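Foro Taller y Cacharreo > Robótica casera > Brazo clasificador de bloques, avances y dudas

nuston_54
07/10/2026
Buenas a todos. Sigo con el brazo en el taller compartido y por fin tengo algo que enseñar. La idea es sencilla: un montón de bloques de construcción de los gordos en la mesa, cajas apilables al fondo, y que el brazo los vaya repartiendo por color. Quien más me ha ayudado es Trí Tăng, que me pasó media configuración del control (¡gracias, figura!).

Ahora mismo hago tandas de 100 intentos y me salen bien 60. Los rojos con los tacos hacia arriba los coge casi siempre, pero los verdes tumbados de lado me traen por la calle de la amargura – la pinza cierra, resbala y a empezar otra vez.
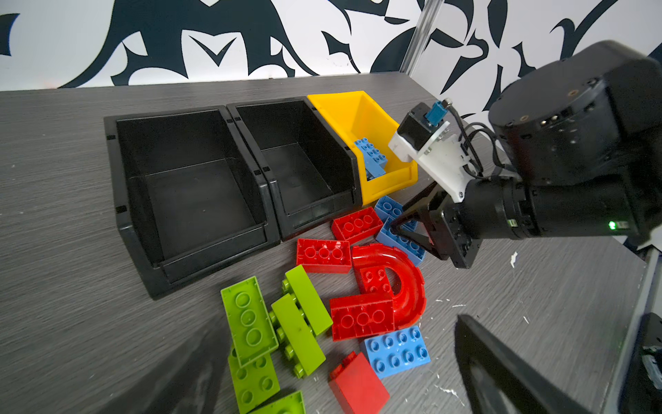 Mi duda es si cambio los dedos de la pinza por unos con goma o si le doy más vueltas al software antes de gastar dinero. En Girkex tienen un juego de dedos blandos que no está mal de precio, pero no sé si encajan en mi montaje. ¿Alguien los ha probado?

londono_cacharros
¡Qué buena pinta! Yo iría de cabeza a la goma. Con los dedos lisos me pasaba igual en el mío, les pegué dos tiras de cámara de bicicleta y santo remedio. Coste cero. Eso sí, se despegan con el uso y hay que ir cambiándolas.

Etimo
Pues yo no lo veo así. Si con los rojos va bien, la pinza agarra de sobra. A mí me parece que estás entrando con el mismo ángulo para todo, y una pieza de canto pide girar la muñeca antes de bajar. Gasta una tarde en eso y luego hablamos de gomas.

londono_cacharros
Hombre, Etimo, una tarde... La última vez que dijiste «una tarde» estuve dos semanas calibrando.

Etimo
Porque te saltaste la calibración de la muñeca, que te lo avisé :)

nuston_54
Jaja, haya paz. El giro lo tengo puesto, pero solo con dos posiciones, así que igual Etimo lleva parte de razón. Voy a meterle más ángulos y repito la tanda sin tocar los dedos.

londono_cacharros
Vale, pero prueba también la cámara de bici, que son cinco minutos. ¿Y el tubo rojo curvo? ¿También lo tiene que coger?

nuston_54
Quiero que sí, aunque de momento no cuenta para las tandas. No tengo claro ni por dónde agarrarlo. Si alguien tiene ideas, soy todo oídos.

Etimo
Por un extremo, nunca por el centro de la curva. Y baja la velocidad.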